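Hirklow Votes to Keep Its Towel Law

9th October

The town of Hirklow will go on fining anyone who hangs a towel on a front porch, after a council session that ran longer than the one on the sewer.

The rule dates from 1907, when a visiting bishop is said to have been upset by somebody's washing. It has been enforced on and off ever since, mostly off. The fine was raised in May to a sum the town clerk calls "noticeable."
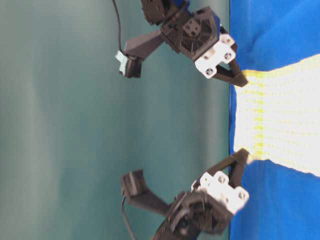
Tanko Sani wanted to know why a wet towel is a disgrace while a couch on the same porch is furniture. The council took the question under advisement, where it joined his earlier ones.

A petition to drop the law drew 492 signatures, short of the 1000 needed to force a public vote. Supporters blame the weather and the location of the sign-up table, which was behind the Anozie hardware store, next to the propane.
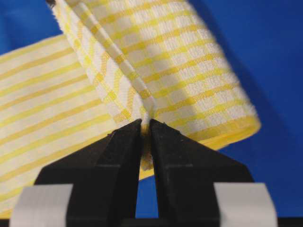 Yellow and white terry cloth.

Backyards remain legal, provided the line can't be seen from Dranness Road. Dranness Road is on a hill and can see nearly everything.
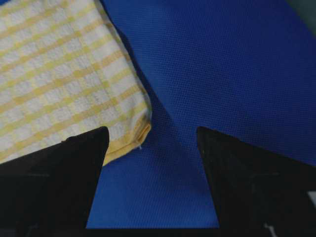

Fine by me, wrote Hashini Mondal under our earlier story, but then somebody should come and measure the flags too, because the one across from my house is bigger than any bath sheet I own.

The council has no plans to measure flags. It did agree to print a leaflet explaining the difference between drying and airing, and Trudent Laundromat has offered to pay for it. 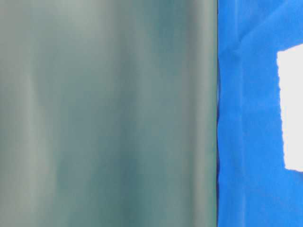

Hirklow Town Desk

The leaflet should reach mailboxes before the next session, when members return to the sewer.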